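Print this article | E-mail to a friend
47 shares | 2 comments

The Big Blank Wall

I have a wall problem. If you've ever moved into a place with high ceilings you probably have one too, or you will by August, when the boxes are gone and you finally sit down with a drink and look up.

My place is in the Bramari, which was offices before it was homes, and I fell for it in under a minute. Corrugated metal ceiling! A balcony level with a railing you can lean on and boss people around from! Tall windows that pour in so much daylight that I wear sunglasses to eat cereal. What I didn't take in, because I was busy being in love, was the wall. It's huge, it's a pale gray-white, and the only thing anyone has ever thought to put on it is one little plate that you can hardly find.

For the first few months I did what everybody does and hung one picture. It was a nice picture (a harbor print I'd carried through three apartments) and up there it looked like a postage stamp on a garage door. I took it down and hung two. Then I had two postage stamps.

So I started asking around, which is how I ended up spending most of the spring in other people's living rooms with my head tipped back. I have a sore neck and a lot of opinions now.

The first opinion is that you have to look at what the room is already doing. Mine has ribbed things running overhead, a square white column coming down, recessed lights, and the thin dark lines of the railing. That's a lot of stripes. I had been shopping for a striped hanging. I'd even put down a deposit on one from Skalitz, and bless them, they gave it back.
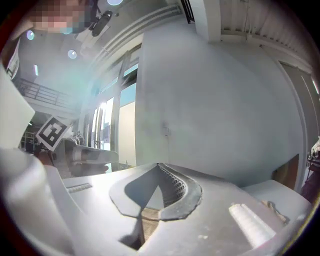 Yen-ting Chiang would leave a wall like that completely alone for a year. She told me so over the phone, very firmly, before I had finished my question. A blank wall next to big windows is a screen, she said, and you should find out what the light does on it in winter before you go and cover it up. Her own wall is still bare after four years and she says she watches it more than the TV.

I did try. I lasted until lunch.

But I did get something out of the morning. The glare comes in hard from the left and washes over everything near it, so anything behind glass at that end would just be a mirror. Fabric would be fine, though it might fade. Wool would be better, and it would help with the echo, which is bad enough that my sister thinks I'm calling from a swimming pool.

Vusumuzi Nkosi, two floors down, went the paint route. He did the bottom half of his in a deep brick color and left the top white, and it pulls the whole room down to a size where you feel like sitting in it. It took him a weekend, two friends and a rented scaffold. He offered me the leftover paint. I have thought about it every day since.

Then there's the money. I priced a felt panel system from Pititz that I loved, and the total for my wall came to $3,262 before anybody climbed a ladder. The plain canvas and batting version, made at home, should run about $100 if you staple it yourself and don't mind sore thumbs. I'm doing the cheap one. Three big panels in oatmeal and one in rust, hung low – lower than you think, so the tops line up with the door and the bare part above can just be ceiling's business.

The panels are leaning in the hallway right now. I bought 50 hooks and have used none of them, and the cat has claimed the rust one.

Comments (2)

Doaa Kamel
Please do the oatmeal ones first and live with them a bit! I hung all of mine in one go and had to patch nine holes.

Kayode Isah
What batting did you use? Mine sagged by the second summer. Also I vote brick paint.

Print this article | E-mail to a friend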